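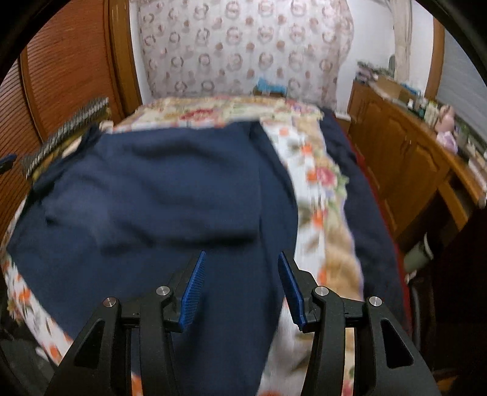 Stengate's laundry question has been settled, at least until the next utility bill. Residents of the Colombo building voted in April to stop tumble-drying bedding in the shared basement and to fold everything upstairs, on whatever flat surface their apartments offer. In most apartments that surface is the bed. A white quilt with orange, red and pink flowers makes a perfectly good folding table, and a large piece of navy cloth laid flat on it shows every soft wrinkle that a basement bulb would have kept quiet.

The vote was 38 to 7. It came after a winter in which the basement's 2 dryers were booked from breakfast until close to midnight, and the one folding table between them became the most fought-over piece of furniture in town. Socks were moved. Notes were left. One note, written on the back of a pizza menu, ran to three paragraphs and used the word "civilization."

Under the new rules, the dryers are for clothes and towels only. Quilts, blankets and bedspreads go to the line in the courtyard, or to Wineo, the wash-and-fold shop on the corner, which has agreed to take large items before 9 a.m. and have them back by supper. The folding table has been moved to the lobby, where it now holds the mail and a plant.

The building spent $809 on dryer repairs over the winter, according to the notice taped up by the elevator. Most of that went to a drum that had been asked to take a king-size comforter and, by the sound of it, a pair of boots. The notice does not say whose boots. Several residents have theories and are happy to share them in the elevator, which is slow.

Folding at home has brought its own debates. The fourth floor favors thirds, on the grounds that a sweater folded in thirds fits the closet shelves. The second floor folds in half and then in half again, and considers thirds a little showy. Both floors agree that a spare blanket belongs folded across the far end of the bed, where it looks tidy and can be reached with one foot in the middle of the night.

Skuleton, the costume and thrift store across the street, has been quick to see an opening. Its window now has a handwritten sign offering to take anything that residents find at the bottom of the pile and would rather not fold at all. Business has been brisk, mostly in dark pants. The store says it has enough navy to outfit a small marching band and would welcome some yellow.

Not everyone is won over. The seven who voted no have kept up a polite campaign for a second table, and a petition is pinned beside the dryer schedule with a pen on a string. The pen has already gone missing. The string is still there.

Dryer hours remain 7 a.m. to 10 p.m. Anyone with bedding still in the basement is asked to collect it before the end of the month, after which it will be carried up to the lobby and left on the folding table, next to the plant.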